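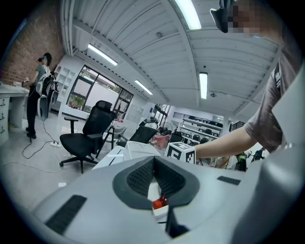
Can a policy trained only on demonstrations from hand-held grippers match one trained on teleoperated robot data?

On short pick and place tasks it can come close, provided the hand-held device and the robot's gripper have the same fingers and the same camera view. On anything longer, or anything that needs force, I'd want to see the numbers before believing it.

The reason I'm asking is a preprint our reading group went through in February. They call the method Adden. People record demonstrations with a gripper held in the hand, no robot involved, and the data is then used to train an arm. The headline claim is that 30 minutes of hand-held recording does the job of a full afternoon of teleoperation. It's a big claim and the evaluation section is barely a page. We have two arms and a small budget, and my supervisor is keen to drop teleoperation altogether. I'm less keen. Has anyone reproduced this, or is it one of those results that only works in the lab it came from?

Posted by benchtop_fu

Rongrong Jiang

I tried a close relative of Adden last year on our Enton arm, so take this as one person's experience with one machine.

Collecting the data really is quick. A new person can pick the thing up and be making usable recordings within 20 minutes, which was never true of our leader arms. That part of the paper I'd accept without argument.

What I don't accept is the comparison. Read the appendix and you'll find the teleoperation baseline was trained on data from people who had hardly used the rig. Of course it looks poor. When our own baseline was recorded by somebody with a few months' practice, the gap more or less closed, and on the one task with a tight insertion it went the other way.

Before you let your supervisor sell the leader arms, look into these:

How was the hand's pose recovered? If it's from camera tracking, ask how many demonstrations were thrown out because tracking was lost. We threw out up to a third on bad days, mostly from fast turns and blank walls, and that time never shows up in a "minutes of recording" figure. Printed markers help, but they have to stay in view, and a busy hand has a way of covering them.

Can the robot physically do what the person did? A wrist will happily go places a six-joint arm won't. We had lovely demonstrations that were useless because half the path was out of reach.

Were the test objects in the same room, on the same table, under the same lights? In Adden they were, as far as I can tell. The word "generalises" is doing a lot of work in that abstract.

How many trials? They report 13 per task. With that few, two lucky grasps will move your success rate enough to change the story, and there isn't an error bar anywhere in the main table.

My own view is that hand-held data is a decent way to get variety cheaply, and I'd mix it with a smaller set of teleoperated runs on the real arm. I wouldn't replace one with the other on the strength of this paper.

mossy_actuator

Never used Adden but we did use the Bakimden gripper for a while and gave up on it. Latency was the killer. The person reacts straight away, the robot doesn't, and nobody on our team had measured the delay before training. Arm kept closing on thin air. Measure it first. Also the weight — your forearm will be sore.

pvhollis

I think the above is a bit harsh. Adden's authors do say in their limitations paragraph that the baseline operators were beginners, so it's hardly hidden. And beginners are who most labs have!

I'd still agree about the trial count. If you have two arms sitting there, the cheap thing is to run the comparison yourself. Pick one easy task and one awkward one, have the same person record both kinds of data, and give each method the same total time, including setup, calibration and every discarded take. Count success the same way for both and write the rule down first, or you'll end up arguing over whether a cup that landed on its side was "placed".

If hand-held wins under those rules, fair enough, your supervisor has a case. I'd be mildly surprised on the awkward one. Do post the result here whichever way it goes, as the failed attempts hardly ever get written up and the rest of us keep repeating them.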